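Home › Notes › Equipment › The Jirnus Two-Arm Sorting Kit, Reviewed

Our department acquired its first teaching robot in 2011, and the present review concerns its replacement. The Jirnus kit is sold by Dokasa as a complete tabletop package: two arms, a shared rail, the control software and a set of exercises in sorting blocks by color. I have had the use of it since April and have been asked by several readers for an opinion.

Assembly is described in a printed manual of 68 pages. The chapters on mounting the arms are clear and well ordered. The chapter on calibration is less so, and I would advise new owners to read it through before switching anything on. Dokasa's support desk answered my two written inquiries courteously, although the second reply took 7 working days.

The sorting exercise requires red, green and yellow pieces to be placed in separate bins, with both arms working over the same floor.

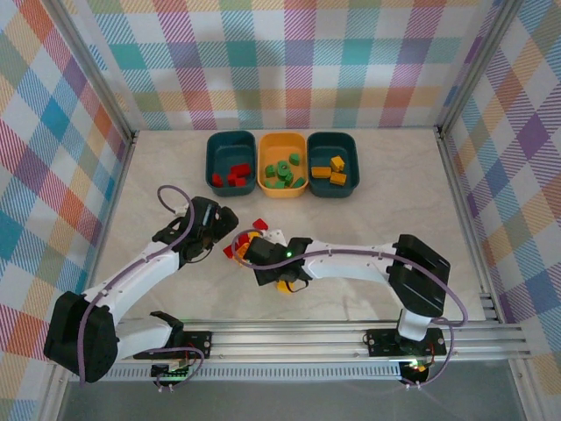

Hanna Chmielewska wrote to say that she considers the second arm an unnecessary expense for a beginning class, and that the single-arm Steyn package would teach the same lessons for less. I respect that view. For a first term she may well be correct, but the question of how two arms share one space is the principal subject of our second term, and the Steyn package does not address it.

The fingers supplied with the kit may be exchanged by hand — no tools are needed — and a wrist camera is included in the price.

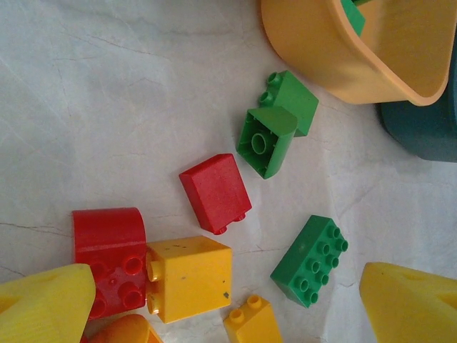

The software permits a recorded exercise to be replayed at reduced speed, a feature I now use in nearly every session. It stores up to 3000 recordings before older files must be moved elsewhere. Export to the Brirnel format is offered as a paid addition, and in my opinion it ought to be included.

I recommend the kit to schools that already employ someone comfortable with calibration. Others should request the on-site setup service and obtain the quotation in writing.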